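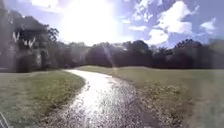
The path through the park on a bright day.

Round eight is done, and what a way to finish the first half of the season

If you stood on the hill at Skidville for the second half against Ninden, you already know most of what I'm going to tell you, and you may still be a bit hoarse. For everyone who was away, or working, or stuck at the other ground with the under-elevens, I'll try to do it justice, though I warn you I tend to go on.

We went into the match sitting fourth, with two wins in a row behind us and a back line that had been shuffled more often than a pack of cards. Our regular left back was out with a sore hamstring, so one of the midfielders dropped in there for the first time since juniors and, apart from one very nervous throw-in, you would have thought it was home. Ninden had most of the ball early and scored from a corner we should have cleared (our keeper will be the first to tell you so). We were a goal down at the break and, to be fair to the visitors, it could have been more.

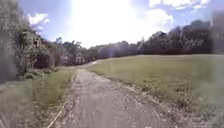
By the Newsletter Editor, Skidville Football Club

I don't know what was said at half-time, and I wouldn't print it if I did, but the team came out running. The equaliser was a lovely thing, a long diagonal ball from the right, one touch to bring it down and a low shot in off the far post. The winner was scrappier. It came off a knee, or possibly a hip, in a crowd of players at the near post, and there's still some discussion in the group chat over who should get credit for it. The referee has written down our number nine, so our number nine it is! Final score, 2 to 1, and three points that lift us to third, with only Mazurek and Ustby ahead of us.

The gate was 282, our best crowd of the season so far, and it made a real difference. Several of the players told me afterwards that they could hear the hill the whole way through the last ten minutes, when Ninden were throwing everyone forward and we were clearing our lines any old way we could. I've been coming to this club a long time and I do think a side plays a yard quicker with people singing at it. The canteen sold out of sausage rolls before half-time, which we'll try to fix for next time, and the raffle and canteen together put a further $200 toward the new set of junior goals. Thank you to everybody who dug around for coins.

A few bits of housekeeping while I have you. Our next match is away to Mazurek, and their ground has very little parking, so please share a car if you possibly can. The reserves play first on the same pitch, and they'd be glad of some company, having had a rough trot with injuries and a couple of very unlucky one-goal losses. If you borrowed a club rain jacket at the Ustby game, have a look in the boot of your car, as we are two short. Training stays at the usual time on the lower field, and bibs need to come back washed this time, please, and not in a knotted ball at the bottom of the kit bag.

Registrations for next season's juniors open in January, and I'll put the forms in the newsletter as soon as I have them. See you at Mazurek, and bring your scarf.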